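Home Forum > Automation & Robots > General

Can a machine do the after-dinner pickup yet?

Print this thread | E-mail this thread
17 replies | 10 shares

murnau_shop
Started by murnau_shop, 8:40 pm

I run a small cabinet shop and we have two arms loading parts. They do the same move 1000 times a shift and they're fine at it. My wife asked me last night why we can't have one at home for toys and dishes. I told her five years. She said I told her that five years ago. So where are we really? I mean ordinary houses, no special bins and no tape marks on the floor.

Cu_2
Folding towels is close. I've watched it done in person at Wavham and it was slow but the towels came out folded. Picking up toys is a different job, every item is a new shape. I'd put it further out than folding.

YogaPangaribuan
I disagree with that order. Towels are soft and change shape every time you touch them. A plastic toy stays the shape it is. If you can see it and get two fingers around it, you can lift it and drop it in a tub. I think toys into a tub is the first house chore that gets done properly.

Cu_2
"If you can see it" is doing a lot of work there. Toys are in piles. Half of them are under the other half.

YogaPangaribuan
Then you take the top one first. That's how my kids do it, when they do it.

Let me give you the kind of table I mean. There's a gray cloth on it with a grid pattern, some wrinkles in it. A green tub with toys already in it, and a yellow bowl tipped over so it leans on a starfish. A pink case is off to the right. That's a normal table at my age of kids, and it's a fair test.
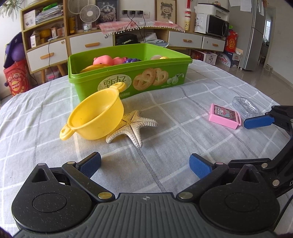 The order matters more than the grip. If you pull the starfish first, the bowl moves and you have to look again. If you take the bowl first, you want the rim or one of the handles, and you have to know which one will hold. A person settles all that without thinking. The software I've used can do it, but it stops to look between every pick and the whole job drags.

murnau_shop
How slow is slow? At the shop a pick is a couple of seconds.

YogaPangaribuan
On my last try I gave it 18 items and it put 17 away. It took ten minutes. The one it missed was a clear plastic container. Clear stuff is still bad.

jurnen_tech
Ten minutes is fine if I'm not in the room. My dishwasher takes two hours and I don't stand there watching it.

Cu_2
Your dishwasher doesn't drop things on the floor and then drive over them.

jurnen_tech
Mine has eaten a few spoons.

Seriously though, I service packing lines and people expect too much speed from these. Speed is what costs money. A slow arm with soft fingers can be cheap. What I don't see solved is where it lives. Is it bolted to the table? Does it roll around? My kitchen has one clear wall and the fridge is on it.

benchdog
Nobody in this thread has mentioned cleaning the thing. We wipe down the finger pads in our shop every shift because they pick up dust and start to slip. In a house it's going to be jam.

murnau_shop
Good point on the pads. Ours go slick after a week of MDF.

Cu_2
I'll give Yoga this much, rigid toys on a flat table with good light, yes, today, slowly. I don't call that the chore, though. The chore is the floor, the couch, and the thing behind the couch.

YogaPangaribuan
I'd take the table. That's a third of it at our place.

murnau_shop
OK, so I'm telling her the table is possible and the floor isn't. She's going to ask the price. Anyone got a number for a single arm, used, with a decent gripper? Needs to run off a normal outlet.

jurnen_tech
PM sent.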